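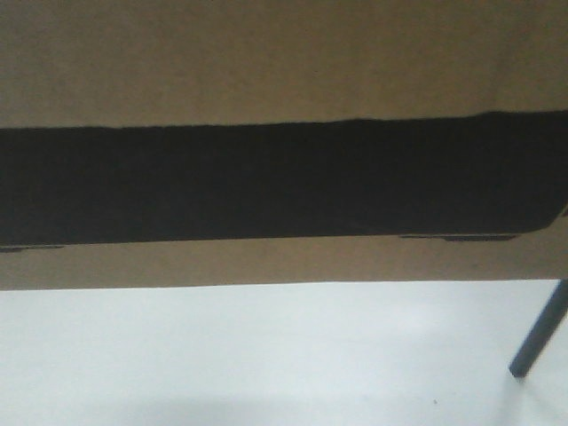 What does a weekly market need before it can open for trade?

A place to stand, permission to stand there, and enough people who fancy buying their tomatoes outdoors. The first two took Burmont the best part of three years. The third took one morning.

I should say straight away that I grew up behind a market stall, so I'm hopelessly biased. My mum sold buttons, zips and elastic (so much elastic) and I spent my school holidays under the trestle with a comic and a bag of broken biscuits from the man opposite. When that market was paved over I sulked for a month. So when I heard that Burmont was bringing its one back, after a gap of 33 years, I was on the early train with a shopping bag on each arm.

The square is smaller than I'd imagined. It slopes, too, quite badly at the chemist's end, and the egg stall has been put there, which I thought was brave. By eight o'clock the awnings were up and there was already a queue at the bread, a proper one that bent round the horse trough and got in the way of the fish.

Rania Badawi has the pitch by the old bank. She sells olives, pickled turnips, four sorts of flatbread and a red pepper paste that I have since put on everything, including a fish finger sandwich. She used to have a shop on the parade behind the station, and gave it up when the rent went past what she could make in a good week. "I cried when I handed the keys over," she told me, spooning olives into a tub without looking at it. "Then I worked out what a pitch costs. It's 81 pounds a month. My electric was more than that!"

There's a catch, of course. She's up at four, she has no stockroom, and everything that doesn't sell goes back in the van. If it pours, she takes next to nothing. In September there was one morning so windy that the traders packed up before ten and went for breakfast together, and she reckons that breakfast did more for the market than any poster. They hadn't really talked to each other until then. Now the cheese stall sends people to her for crackers and she sends them back for feta.

I asked what she misses about the shop and she said the toilet.

Up the hill, the shopkeepers of Burmont had mixed feelings about all this, and some still have. When the plan went out for comment, 971 people wrote in, and although most were in favour, a fair few of the ones who weren't had a business on Mill Street. You can see why. If you're paying rates on a greengrocer's all year round, it must sting to watch somebody turn up for five hours with a van full of cauliflowers.

Inès Vasseur was one of the worried ones. She runs Witero, the kitchen shop with the yellow door, and she wrote a very cross letter (her words, and she offered to show me it). Market mornings are now her best of the week. People come down for bread, wander up for a coffee and remember they need a potato peeler. She opens at half past seven to catch them. Her neighbour at Iltix, which mends shoes and cuts keys, does the same, and puts a chair out for anyone waiting on a heel.

It hasn't been like that for everyone. The greengrocer has cut his hours, and he didn't want to talk to me, and I didn't push it. The bus company moved the stop to make room for the stalls, so anyone coming from the Kongkaew estate side has a longer walk with their bags, uphill at that. Two women at the new stop gave me an earful about it. They both had carrots sticking out of their trolleys, mind you.

What I keep coming back to is the parking. Every town I've ever written about believes it will live or die by its car park, and Burmont gave up a chunk of its one for the market. There are 638 spaces left across the town, if you count the multi-storey, and on the morning I went the top deck was nearly empty. The lift was broken, which may have had something to do with it.

I'd planned to leave at eleven. At quarter past twelve I was still there, eating a hot samosa on the bank steps and listening to the plant man try to sell a fig tree to a couple who had come on the bus. He knocked a fiver off. They took it in turns to carry it up the hill.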